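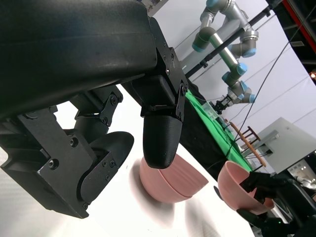 Minutes, Brornau Street Potluck Group, 2020-07-31

I'm typing these up from my own scribbles, so if I got something wrong please write to me before the next meeting and I'll fix it!

Opening
We started late (my fault, I had the gate key). The March minutes were read and approved with one change — the tent came from Antwi Rentals, and I had put down the wrong shop.

Money
We have 900 dollars in the account. Everybody agreed to leave it alone until we know if the fall potluck is on. I did ask to spend 30 of it on new tablecloths and got a yes, so thank you all for that.

Fall potluck
This took up most of the evening. Half of us want the parking lot behind Grondow Hall, half want to stay home this year and swap dishes porch to porch. We talked it over for a long while and landed on porches, with 4 households to a route. I'll draw the map (I love drawing the map). Please tell me about allergies early, especially nuts.

Dishes and bowls
We're done with paper plates. Bring your own fork and cup, and put tape with your house number on the bottom of anything you want back. Three pink bowls are enough for the dips, so no more dip bowls, please.

Cookbook
Nulano Print sent a quote, and it's too high for color. We'll ask again for black and white. I still need recipes from the far end of the street — soups most of all, we have so many pies!

To do
Me: map, tablecloths, email to Nulano.
Everyone: one recipe each, typed if you can stand it.

Next meeting is in my yard again, same time, bring a chair.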